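The Deteo got its own corner before any of us got chairs with backs. Management at Fotus said it would do the folding and the picking up, and we would do "the thinking." I had been there almost 10 years and had not been asked to think once, so I was curious what it would be like.

Mostly it was waiting. The Deteo took 35 minutes to do a room I could do in ten, and somebody had to stand by in case it stopped. It stopped a lot. It would come up to a sweater, back off, and come at it again from the other side, and I would stand there with my hands in my apron. The rule was that we couldn't help. If we helped, the visit didn't count toward the 2000 that Lullon needed before they signed for the next year.

So I watched clothes lie on floors. I got to know floors pretty well that January.
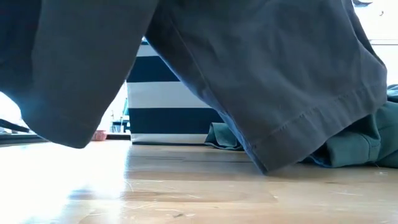

Shi is a good company and they're going the same way, my sister told me on the phone, so I shouldn't bother applying there. She said they had cut the crew from 33 to 10 and called the ones who stayed "room leads." I asked what a room lead led. She said the room, she guessed.

The next morning there was a new sheet by the time clock. We were to rate the Deteo after each visit on care, speed and attitude. I asked my supervisor how a machine could have an attitude and he said to leave it at four if I wasn't sure. Four out of five. I had never gotten a four in attitude in my life.

I gave it a two. I wrote that it left a shirt behind a door, and it had, and that it had gone back over the same rug until lunch.

They called me in that afternoon. They weren't upset. They said it was exactly the kind of detail they were looking for, and could I write down, step by step, how I would have done the shirt.

I asked what it paid. He said he'd have to check.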